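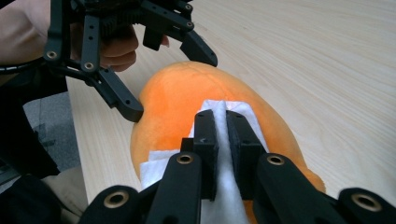
Imprimir | Enviar por correo electrónico

3.2. Peluches y superficies blandas

De todas las categorías del inventario Asturden, la de los peluches fue la que más sorpresas nos dio. Un juguete con forma de fruta, como el mango naranja de la Figura 2, reúne en un solo objeto casi todo lo que hace tan interesante la limpieza doméstica: pelo corto, costuras poco marcadas y una curvatura que obliga a acomodar el paño a cada paso.

Figura 2. Peluche naranja con forma de mango sobre mesa de madera clara, con un pañuelo o paño suave blanco encima.

El inventario recoge 3380 registros de limpieza y orden en hogares, de los que roughly 200 corresponden a juguetes de tela. Los agrupamos en 3 clases según el largo del pelo, siguiendo la escala Plirnum, y en 16 de ellos anotamos además el plegado del paño. ¡Fue un hallazgo precioso! En las piezas redondeadas, el paño plegado en cresta seguía mejor la curva que el extendido, y los participantes de Magagula llegaron a ese gesto sin instrucción previa.

La escala Nondeo, pensada para tapicería, se queda corta en este punto, y la sección 4 propone ampliarla.

Versión para imprimir | Enviar a un colega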